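## Fixing a wrist servo dropout on a two-arm folding cell

Applies to Lutine cells with the 3,093 firmware build or earlier. Last checked March 23, 2018.

The fault: one arm stops answering partway through a fold while the other keeps running its half of the motion. The log shows a bus timeout on the wrist joint. Keep your hands off the table until both arms are powered down - the live arm can still move.

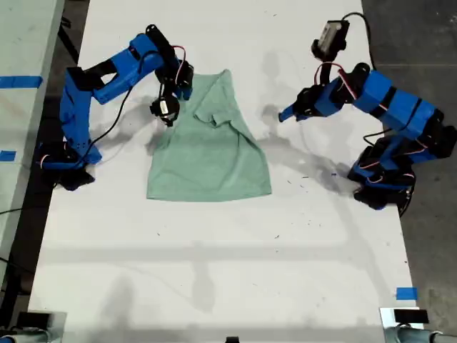
1. Cut power to both arms at the supply. Support each arm by hand as it goes limp.
2. Reseat the connector at the wrist servo, then the one at the elbow. Tug each wire lightly.
3. Check the slack. A wire that pulls tight at full reach will work loose again.
4. Power up and ping every joint 300 times. A good bus drops none.

If the pings are clean, start the fold from the approach pose at 40 percent speed, with the shirt already on the table.
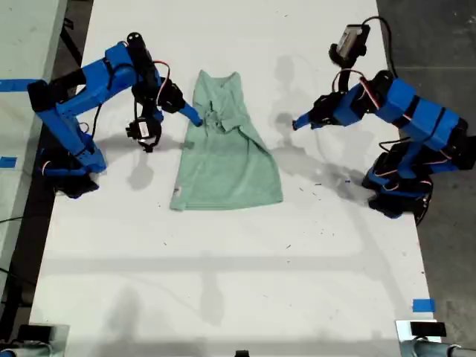

5. Set the watchdog so that a timeout on either arm stops both. It ships turned off.
6. Run ten folds before going back to full speed.

If the timeout returns, replace the wire. Swapping the servo first did not help on the Amville cell.

Emlyn Lougher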